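The second life of a maple board

Kamlesh Pal buys most of his timber from people who don't want it. Kitchen fitters ring him when a worktop has been cut short, and joiners put by the ends that are too wide to burn and too narrow to sell. He takes them back to his workshop in Onness, stacks them on edge and leaves them for a few months before he does anything else.

What he makes from them is simple. A play board is a flat piece of hardwood, sanded on both faces, with no legs, no rim and nothing printed on it. Children build on it. When they have finished, the blocks go in a bag and the board goes behind the sofa.

He sold 80 of them in his first year, mainly at the October fair in Maddocks. Last year he sold 258, and half of those went to nurseries and childminders.

Pal prefers maple to anything else. It is hard, it is pale enough for a small child to see every piece on it, and it has very little smell. Oak is easier to find but the open grain holds crumbs and paint. Beech he will use if he has to. Pine dents, and he stopped offering it after the first winter.

The grain matters more to his customers than he expected. He used to put the plainest face upwards and sand out what he could of the rest. Then parents started asking for boards with marks in them. A knot becomes a pond or a crater, and a wavy line is a road. Now he leaves small, sound knots alone and fills only the ones that might catch a fingernail.
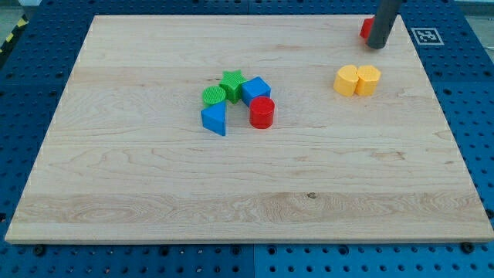

Blocks are a separate question, and one he gets asked at every fair. He doesn't make them. Wooden sets look well beside a wooden board, but plastic ones wash more easily and cost less, and most families have some already. His advice is to put out fewer than you think you need. Four or five pieces in different shapes will keep a two-year-old busy for longer than a full tub, which tends to get emptied on the floor.

Rinora, a nursery with two rooms above the library in Maddocks, has used his boards for three years. Staff there put one on each low table in the morning with a handful of shapes, and change the shapes at lunch. The boards give each child a place to work — arguments over whose tower is whose have dropped off, though they haven't stopped.

Care is straightforward. Wipe the board with a damp cloth, dry it, and stand it on edge with air on both sides. Don't soak it and don't leave it by a radiator. Pal finishes his with a plant oil and beeswax mix called Staravow, two thin coats with a day between them, and suggests another coat once a year. Sticker glue comes off with a little cooking oil. Felt-tip has to be sanded out with 800 grit, and it's worth doing the whole face or the clean patch will show.

He still has a stack of maple waiting at the back of the workshop, the longest piece of it 1,298 millimetres. He hasn't decided whether to cut that one.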